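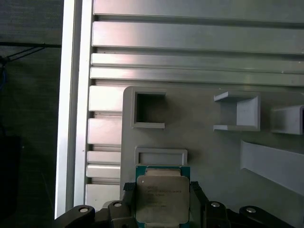

The upgrade letter always comes in January

My mother's accountant wrote to her last winter to say that her computer was too old. He was polite about it. The machine would not take the next version of the bookkeeping program, the firm could no longer support the version she had, and would she please arrange something suitable before the end of the tax year. She runs a curtain workroom in Whitcombe with one employee and a kettle. The computer holds 467 customers and a price list. It opens both of them before she has sat down.

I have been trying ever since to work out what the word "old" means in that letter. The machine is the same as it was the month before. It adds up at the same speed. Nothing in the sums she does has become harder, and VAT has not started needing more memory. Something changed at the other end, in an office she has never visited, and the result was a bill for her.

The usual answer is security, and I want to be fair to it. Old software has holes, people do climb through them, and a firm that holds other people's bank details ought to mind. I accept all of that. What I don't accept is how far the word gets stretched. Security is the reason given for the new program, then the new program is the reason given for the new machine, and by the time you reach the new printer cable you have rather lost sight of the burglar. I asked the accountant which part of the old computer was unsafe. He said it was more a question of the overall platform. I asked what that was and he said he would send me a link.

The link went to a page by a company called Nostotex, which sells the bookkeeping program. It promised a faster and richer experience. My mother does not want a rich experience of her invoices. She wants to send them and be paid, and the second part has never depended on the processor.
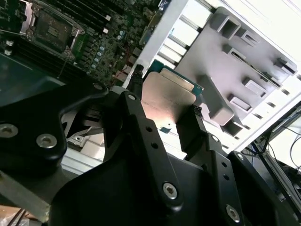 A server processor beside a motherboard.

Then there is the matter of the cloud, a word I would happily see retired. We were told that once everything moved there, it would stop mattering what sat on your desk. Any old box would do, since the hard work would be done elsewhere by serious equipment. I remember this being said with great confidence. So the hard work went elsewhere, we began paying for it by the month, and the box on the desk still had to be replaced as often as before, to run the window through which we look at the thing we are renting. I would like somebody who made that promise to come to Whitcombe and explain it to her. She would give them tea.

My friend Bethel Jemal, who used to do the buying for a small college, takes a softer view. She thinks I have forgotten how dreadful computers were, and she reminds me that I once lost a whole chapter to a frozen screen in Tolton library. True. She also says that suppliers can't keep mending things for ever for people who paid once. True again, and if the letter had said that I should have nothing to complain about. "We would like you to pay us again" is a respectable sentence. Butchers manage it every week.

But Bethel's college is worth a closer look. She was sold a system named Nanine, for timetables. It was to last ten years and it needed its own server, at a price she still won't tell me. Four years on, the supplier advised replacing the server, and the advice came with a chart. The chart showed demand going up. She asked whose demand, as the college had 4,000 students in the first year and fewer in the fourth. The supplier said the line was indicative. She signed anyway, because the alternative was writing the timetable on the wall, and I don't blame her in the least. The person doing the signing hardly ever knows enough to refuse, and the person who knows enough is on commission.

I have no scheme for putting this right. I am suspicious of labels and pledges, having seen what became of them on eggs. I would settle for one thing on paper at the time of sale: the date on which the seller means to stop helping. We put a date on yoghurt. If my mother had been told when she bought the program that it would be good until a certain January, she could have put money by, or gone back to the ledger she kept for 21 years without a single update.

In the end she paid £500 for a reconditioned machine and the new program went on it. It takes longer to open than the old one did. There is a panel down the right-hand side that offers to tell her about her business, and she hasn't found how to close it, so she has stuck a swatch of lining fabric over that part of the screen. The old computer is in the back room under the pelmets. She still uses it for the price list.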